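Clutter drawer, week two. My household owns enough craft paper to wrap a garage, and every December I swear I'll use it up. So: folding. Green is a forgiving colour, and creases can always be called leaf veins.

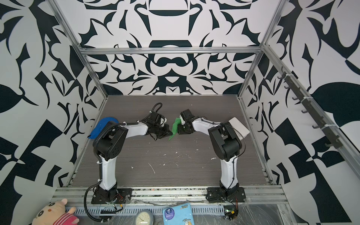
Filed under: Paper & Fabric

Work on a hard, flat table, never the couch. Run a fingernail along each crease, then go over it with the back of a spoon. Akua Frimpong swears by a 300 mm steel ruler – she also irons tea towels. Keep offcuts in a labelled envelope, or admit you're binning them.

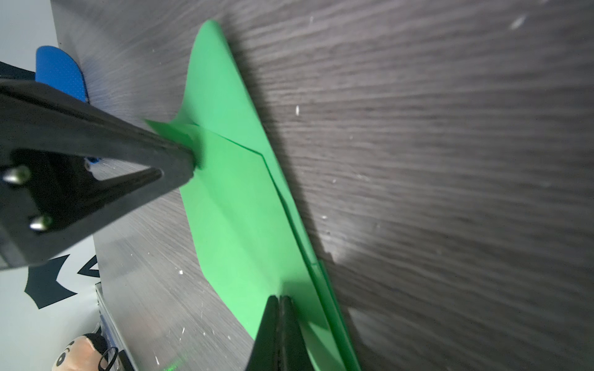 Green paper with a diagonal crease, mid-table.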